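4.2 Container opening as a benchmark chore

Of the chores in the Clistbridge set, opening a screw-top container was the one on which the trial partners disagreed most about difficulty. Householders interviewed in the earlier study (Section 2) ranked it among the easiest jobs in the kitchen or utility room. The engineers ranked it near the top for difficulty, above wiping a surface and above placing items on a shelf. A person opening a bottle holds the body with one hand and turns with the other, and adjusts the squeeze of both without thinking about it. A two-arm machine with parallel fingers has to be told, or has to learn, how hard to hold, where to hold, and what to do when the body begins to turn along with the cap.

We split the chore into four stages: grasp, present, turn and set down. In the grasp stage one arm takes hold of the body. In the present stage that arm brings the cap to a position the second arm can reach without its wrist meeting a joint limit. The turn stage is a series of short twists with a release and re-grip between them, as neither wrist can make the full rotation in one movement. In the set-down stage the cap and the body are placed separately on the work surface. Each stage was scored on its own, and a run was counted as complete only if all four were passed within 200 seconds.

The present stage matters more than its short duration suggests. If the bottle is held upright, the second arm must come down from above and its forearm blocks the fixed overhead view. Holding the bottle on its side with the cap towards the second arm leaves the wrist view clear and gives a straight approach (Figure 3). 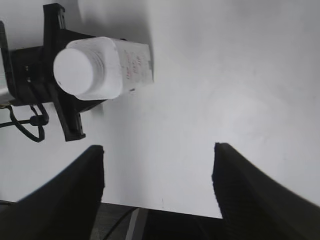

Figure 3. White plastic bottle in the holding gripper, cap towards the wrist camera of the second arm. The second arm's fingers are in the foreground.

All containers were of white or clear plastic. White bottles on a white table were included on purpose. Many household and workshop products are sold in them, and depth estimates from the wrist cameras are poor where the edge of the object and the surface behind it have almost the same brightness. Printed labels help, but they cannot be relied upon: a label may face away from the camera, or be hidden by the holding fingers. The controller was therefore given no label information and no model of any individual container.

Two controllers were compared. The first, referred to here as the Holtari controller, follows a fixed script with a force threshold at each step. The second, Texier, is a learned policy trained on 220 demonstrations given by operators through a pair of hand-held leader arms. Both used the same arms, the same fingers and the same camera mounts. Neither was allowed to retry a stage more than 3 times before the run was stopped and recorded as a failure.

Scripted runs failed mainly in the turn stage. The threshold that held a rigid body firmly was high enough to dent a thin-walled one, and a dented wall alters the position of the cap by more than the script allows for. Lowering the threshold moved the failure elsewhere: the body slipped in the fingers and turned with the cap. No single value was found that suited every container. Square-bodied bottles were more forgiving than round ones, as the flat walls lie against the finger pads and resist rotation even at low force.

Learned runs failed less often in the turn stage but more often in deciding when it was over. The policy would sometimes carry on twisting after the thread had disengaged, and at other times pull early and lift the whole container. The visual cue is a weak one.
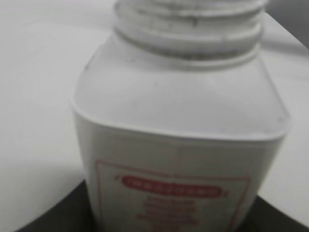
Once the cap is off, the exposed thread is a reliable sign of success, but that cue becomes available only after the decision to lift has been made. During the last part of the turn the cap still covers the thread and the image changes very little. Operators giving demonstrations reported that they judged this moment by feel, through the drop in resistance at the leader arm. The policy had no such input. Adding the wrist torque signal is the obvious next step and is being tested at the Ririer site.

Speed remains a separate problem. Even where a run was complete, the re-grip cycle took up most of the time, and a container with a long thread could need 7 cycles. An adult does the same job in a few seconds. For a household user this may not matter if the machine works unattended. On a shop floor, where opening is one step in a refill or decanting line, it rules the present system out except for overnight work.

We do not treat child-resistant caps here. They need a downward push during the turn, and the holding arm used in this study is not stiff enough to react against it when the bottle is on its side. Jacquet has proposed a table-mounted rest for this purpose, which would take the load in place of the arm, though it would also fix the position in which the container must be presented. The effect of that restriction on the other three stages is taken up in Section 5.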